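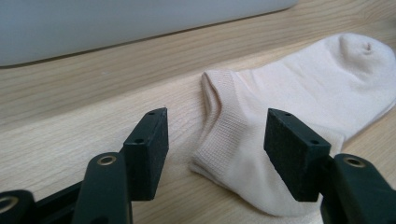 Community > Costello Residents' Association > Meetings > February

Print this page
E-mail this to a friend

Costello Residents' Association
Minutes of the February meeting, Isine Room, 7.30 pm

In the chair: Wanda Obi
Minutes: Shewit Tesfamariam

1. Apologies and last minutes
Apologies were read out. The minutes of the previous meeting were agreed with one correction: under item 4, "Costello Road" should read "Costello Lane". The chair signed them.

2. Heating in the hall
The Climar boiler has cut out twice since the new year, both times overnight. The engineer has replaced the pressure valve and left a bill for £100. It was agreed to pay this. Wanda has asked Climar for a price for a yearly service and is waiting to hear. A member asked if the timer could be set to come on earlier for the toddler group. Agreed, and Shewit will change it.

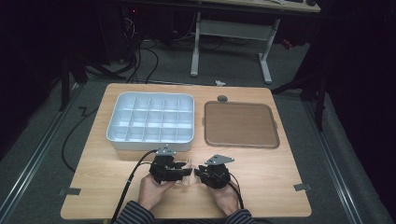 3. Parking on Costello Lane
Cars are still being left across the dropped kerb by the post box. The council has replied to our letter and says a white line can be painted but gives no date. Some members felt a line would be ignored. After discussion it was agreed to accept the offer and ask for a date in writing. Wanda to reply to the council.

The pothole outside number 24 has been filled. The one by the bus stop has not, and has been reported again.

4. Summer outing
Two places had been looked at, Gritoto Gardens and the coast. Gritoto is nearer and has level paths and a café. The coach firm can offer a 55-seater for either trip. A vote was taken and Gritoto was chosen. Tickets will go to members first, and any left over will be offered to friends and family. Shewit to book the coach and find out if the gardens need a deposit.

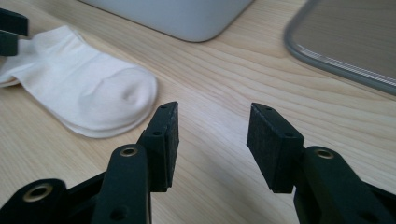
5. Hall bookings
The choir would like to move its practice to the afternoon. This clashes with the carpet bowls in alternate weeks. The two groups are to talk to each other and come back with a plan. Hire charges stay as they are until the summer.

Keys must be put back in the key safe after each booking and not passed on to the next group.

6. Any other business
The noticeboard glass is cracked and needs replacing. Prices to be brought to the next meeting.
Thanks were recorded to everyone who cleared leaves from the side path.

The meeting closed at 9.05 pm. Next meeting in March, same room and time.

Filed under: Minutes, Residents' Association, Hall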